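Home | News | Visits | Galleries | Join | Contact

Galleries > Visits > Skinaditz open day

Print this page | E-mail this page

Hands, Grippers and a Lot of Fruit: Our Visit to the Skinaditz Open Day

Words by Malou Frandsen
2025-08-01

What a day! Seventeen of us from the Lightfoot robotics club signed up for the Skinaditz open day, and I think all 17 of us came home wanting to rearrange our kitchens with a pair of grippers. The demonstration was fruit sorting on a tabletop, done with hand-held grippers, and we got to stand right next to the table and ask whatever we liked.

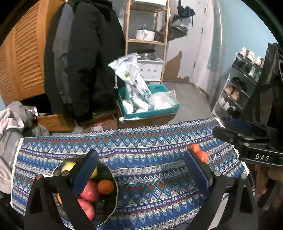
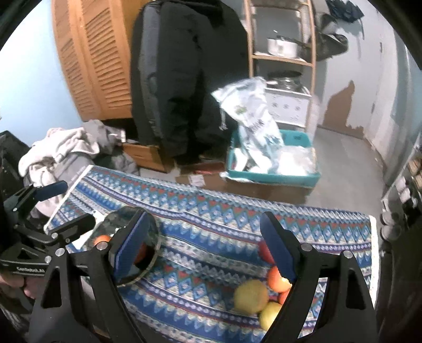 Two grippers over the patterned cloth, with the fruit bowl and the loose fruit, seen from two spots at the table.

I'll start with the grippers, as that's what everyone wrote to me about. They are held in the hand and have two jaws that open and close, with blue pads on the inside where they meet the fruit. One of the ones in the pictures has "DAS" on its body, and in the other picture you can read "GenRobot.AI" along a black bar. I had read plenty about this way of teaching robots – a person does the job with the gripper, the movement gets recorded, and a robot learns from lots and lots of those recordings – but reading about it is one thing and seeing a tomato come toward you between two blue pads is another.

Nayeli Salazar ran our session and she was terrific. She has a way of talking while her hands keep going, so you never felt you were waiting for the work to stop before you could learn something. Her first tip was to slow down before the jaws get to the fruit, and speed up again only once it's lifted. Her second was to look at the fruit and forget the tool. I understood that one about ten tries in.

How the session went

We went up in pairs, one person on each side of the table, while the others watched and (let's admit it) heckled. Every turn began with the fruit being mixed up. Then Nayeli would call out a job: take something out of the bowl, put something back in, line three up on the cloth, swap two that are touching. Each try is called an episode. The target for the day was 125 episodes, and there was a paper tally by the door that people kept wandering over to check. When we stopped for lunch it stood well short, and by the time we had to leave the count was moving along very nicely.

Khurram Rizvi went first and picked an apple, which he thought would be the easy one. Apples are slippery! The skin is smooth, the sides curve away from the pads, and if you pinch above the middle the whole thing shoots downward. He got it on the third try and took a bow. After that he was hard to get away from the table.

Tracey Bellamy has been mending sewing machines for most of her life, and it showed. She closed the jaws so gently that you could hardly tell when they met the fruit. Nayeli asked her to do it again so the rest of us could watch her wrist, and Tracey went quite pink. Her advice, for anyone going next time, is to keep your elbow close to your side and turn from the forearm.

My own turn was mostly tomatoes. I was so worried about squashing one that I kept letting go too early. I did get one into the bowl in the end, and I'm prouder of that than of several things I have been paid for.

Questions people asked

Prakash Nambiar had brought a whole page of questions, bless him, and here are the ones I managed to write down with Nayeli's answers.

Why fruit? It comes in all sorts of sizes and shapes, everyone knows how it should be handled, and you can buy more at the corner store.

Why a busy tablecloth? A robot that has only ever seen plain white tables gets confused by anything else. They change the cloth often, and the stripes and zigzags are good practice for it.

Do bad tries get thrown away? Some do. Others are kept and marked, because seeing a slow or clumsy pickup can be useful too. Khurram was pleased to hear it.

Does it matter if you're left-handed? Not a bit. They like to have both. Prakash is left-handed and was given an extra turn on the strength of it.

How long can one person keep going? Nayeli likes people to swap after 12 episodes. Your hand gets tired before you notice, and the movements start to get jerky.

When will a robot do this in my house? She laughed and said she gets that one every time. Sorting fruit on one table is coming along well. A whole kitchen, with drawers and wet dishes and a cat walking through, is a much longer job.

What happens after the recording

After lunch we had a talk about the software side, which is called Furkent. I expected to drift off a little and didn't at all. Nayeli played back a few tries from an earlier session and showed us how each one gets cut into smaller steps: reach, close, lift, move, open. People then go through and check that the cuts fall in the right place. Tracey asked what you do when someone drops the fruit halfway, and there was a long and very good argument about whether a drop counts as an "open." I don't think we settled it.

They also let us try the checking ourselves, on some old clips. You watch, you tap a key when the jaws close, you tap again when the fruit leaves the table. It sounds dull. We were all glued to it, and Prakash found a mistake that had slipped past everybody, so now he's unbearable.

The part I keep thinking about is how much we do with our hands without noticing. Try picking up a tangerine from a full bowl and pay attention to it. You nudge the others aside, you change your mind about where to hold it, you roll it a little with one finger. With two jaws you have to plan every bit of that. I went home and spent far too long taking fruit in and out of my own bowl with a pair of salad tongs.

Practical notes for the next visit

The next open day is planned for later in August, and groups are kept small. Meet outside the Notolitz building and someone will walk you up. The stairs are steep and there's no elevator, so let us know beforehand if that's a problem and Nayeli will see what can be arranged. Admission is $5 and covers coffee.

Wear sleeves you can push up. Bring reading glasses if you use them, for the clip checking especially. If you have a question that needs a long answer, send it in ahead of time and Nayeli will try to work it into the talk.

A big thank-you to Nayeli and everyone at Skinaditz for having us, and for being so patient with our tomatoes. If you took pictures on the day and would like them added to this page, send them to me through the club contact form with your name and a line on what's going on in each one. Khurram, that includes the one of you bowing.

Print this page | E-mail this page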